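Prikgate site, safety and faults meeting
Minutes, April
Chair: Ziad Khalaf. Minutes: Blagoje Pavlović, again.

1. The stationery bench
Blagoje reported that one arm stopped answering the stop command partway through the bin-sorting job and carried on for 7 seconds with great confidence. The other arm behaved. No injuries, unless you count Ziad's coffee.

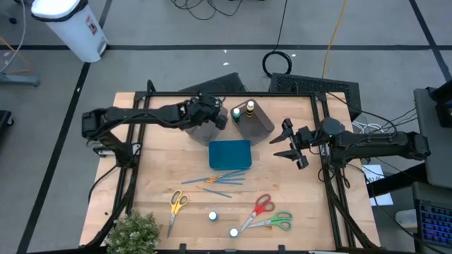 Page 3 of 7

The log shows 117 dropped messages before the fault, and over 90 of them came from the same joint. Nguyen-Tran, who supplied the controller, have asked if we tried turning it off. We had — that was the trouble.

Ziad wants scissors kept off the bench until the stop circuit is signed off. Blagoje asked what colour of paintbrush was considered safe. Ziad said any colour, and could we move on.

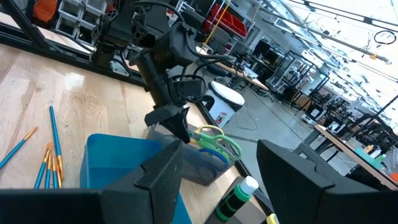
2. Actions
Blagoje to replace the joint cable and repeat the stop test on both arms. Ziad to ring Zarside about a hard-wired stop button, one within reach of a person of ordinary height.
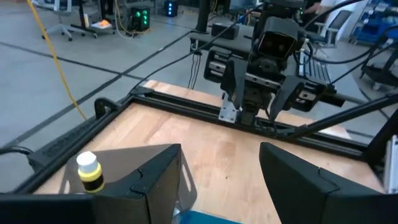 The Stenville crew had the same fault and blamed the network. Ziad will ask for their log before we blame ours. Until then, no hands over the tabletop with the power on, including to rescue a bottle.

Meeting closed 3 pm.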